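Atelier Macedo, séance 3 : câbler deux bras sur un même rail
Notes de cours, version relue par Natália Frade

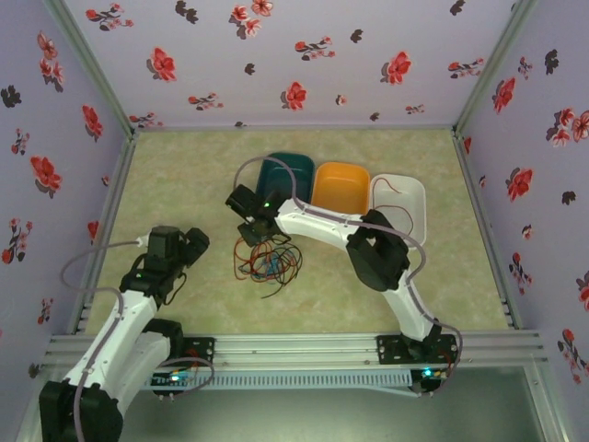

Faut-il une alimentation séparée pour chaque bras ?
Je vous le conseille. Quand plusieurs servos forcent en même temps, la tension s'écroule, la carte redémarre, et vous passez la soirée à chercher un bug qui n'existe pas (je l'ai fait, deux fois !).

Bon, on reprend où on s'était arrêtés lundi. Le rail, c'est du profilé alu, et dessous on fixe une goulotte perforée. Prenez-la sur toute la longueur utile, même si ça paraît trop : au premier montage j'avais économisé, résultat, des fils partout et un connecteur arraché.

Pour les câbles qui montent le long du bras, laissez une boucle au coude et une autre au poignet. Comptez à peu près 14 cm de mou par articulation, puis pliez le bras à la main, alimentation coupée, dans toutes les positions tordues que vous pouvez imaginer. Si ça tire quelque part, on recommence. C'est pénible, mais franchement moins que de ressouder !

Côté exercice, on travaille le tri de fils : un tas emmêlé au milieu, des bacs de couleurs différentes au fond, et chaque brin doit finir dans le bon bac. Les fils fins, c'est vicieux, la pince en attrape un et les autres suivent. Waraporn Kamolrat propose de soulever doucement, de s'arrêter, puis de secouer un tout petit peu avant d'avancer vers le bac. Essayez sa méthode, moi je l'ai adoptée.

Réglages de départ : vitesse à 38 % dans le fichier Drellus, pas plus tant que les butées ne sont pas vérifiées. Identifiants des servos à noter sur un bout de scotch, collé sur la base (au feutre indélébile, hein, pas au crayon).

À faire pour la prochaine fois : terminer le câblage du second bras, mesurer la tension à vide puis en charge, et m'apporter vos valeurs. L'atelier ouvre à 18 h, Natanael Pimentel a la clé.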